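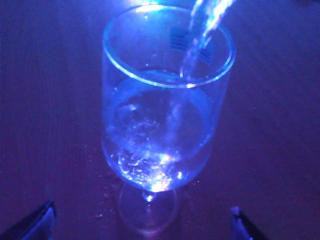

A bar supervisor on working next to the pouring arm

6 min read

The lounge at the Bråten hotel turns its lights down to blue in the early evening and leaves them that way until closing. It makes the room look good and it makes almost everything else harder, according to the woman who supervises the bar. Reading a label is harder. Seeing a smear on a stemmed glass is harder. For most of the past year it was also the main problem with the robot arm that fills the water glasses at the service end of the counter.

"In daylight it was fine from the first week," she says. "Then we'd switch over to the evening lights and it would stop short, or it would keep hunting for the rim. Glass is clear, water is clear, and everything is purple. I can't always see the level in there myself."

The arm came from Stosto, a small company that sets up equipment for restaurants and hotels. The software that runs it is called Evar. It pours water, and lately two kinds of still soft drink. It does not mix cocktails, open wine or talk to guests. The supervisor, who asked that her name be left out, agreed to speak on the condition that she could be blunt about what it does badly.

We talked in May, in the hour before opening, when the staff set out glassware and cut fruit.

She has worked there for nine years and started on the floor. At that time, she says, water was the job given to whoever was newest. On a banquet night that meant 166 place settings, each with a filled glass, and then going around again once people sat down.

"You'd have a pitcher in each hand and your wrists would be done by the second hour. People don't think of water as work. It was probably a third of my first year."

The glasses are now filled at the counter and carried out on trays. The arm works at a steady pace and is slower than a person in a hurry. She timed it against one of her bartenders and the bartender won easily. What it has going for it is that it keeps at it while everyone else does something else.

She is less impressed with how tidy it is. Water poured from any height into a stemmed glass throws drops, and the drops land on the wood. A person pouring has a cloth over one arm and wipes without thinking about it. The arm goes on to the next glass.

"So someone wipes. That's a new task that we didn't have before, at least not as its own thing. When they showed us the plan, there was no line on it for wiping."

The fill level took longer to settle than anyone expected. Stosto's technician wanted a figure. The staff had never used one. They poured to about where the bowl is widest, or a little over, and left enough room that a tray could be carried without spilling. In the end the bartenders filled a row of glasses the way they liked them and the technician worked from those. It came out at around two-thirds, although she says banquets get a bit less because of the distance to the tables.

"I liked that part, to be fair. Somebody asked us how we did it and then wrote it down. I've trained a lot of people and I'd never put it into words."

She was not as happy with how the thing was introduced. The hotel's owners, a group called Ineseo, announced it at a staff meeting with a short video and a promise that no hours would be cut. Hours were not cut, she confirms. But two people left over the winter and only one position was filled again, and the team noticed.

"Nobody was let go. I want to say that clearly. It's still one less person on the schedule. Management says those are separate things, and maybe they are. When you're the one closing, it feels like the same thing."

The work that remains has shifted. Her newest hires spend more time with guests from the first night, which some of them like and some find frightening. Filling water used to be a way to learn the room without having to say much. You found out which tables were regulars, how to reach past someone's shoulder, when to stay away. She has had to find other ways to teach that, and she has started sending new people out with bread for the same reason.

There is also the matter of who looks after the machine. She does the checks before opening, which take ten minutes if nothing is wrong. She cleans the fingers and the spout, runs a few test pours and watches them under the blue light -- that was her own rule, after the early trouble. Her job title has stayed as it was and so has her pay. She has raised this with Ineseo and is waiting for an answer.

"If I call in sick, there's one other person who knows how to do it. That's thin. With a pitcher, everybody knows how to do it."

Asked whether she would give it back, she takes some time to answer. The banquet nights have been easier on people's hands and shoulders, and one of her longest-serving colleagues, who had been thinking about moving to the front desk, has stayed behind the bar. On a quiet night with a few guests she usually leaves it switched off.

"With four tables I'd rather have my people walking around," she says. "For the big rooms, keep it. I'd just want the second position back, and somebody to pay for the wiping."

The technician is due back before the summer to work on a narrower glass the hotel wants to use on the terrace. She has asked for the visit to be in the evening, with the lights already down.

Questions or comments about this article? Write to the editors. | © All rights reserved | Back to top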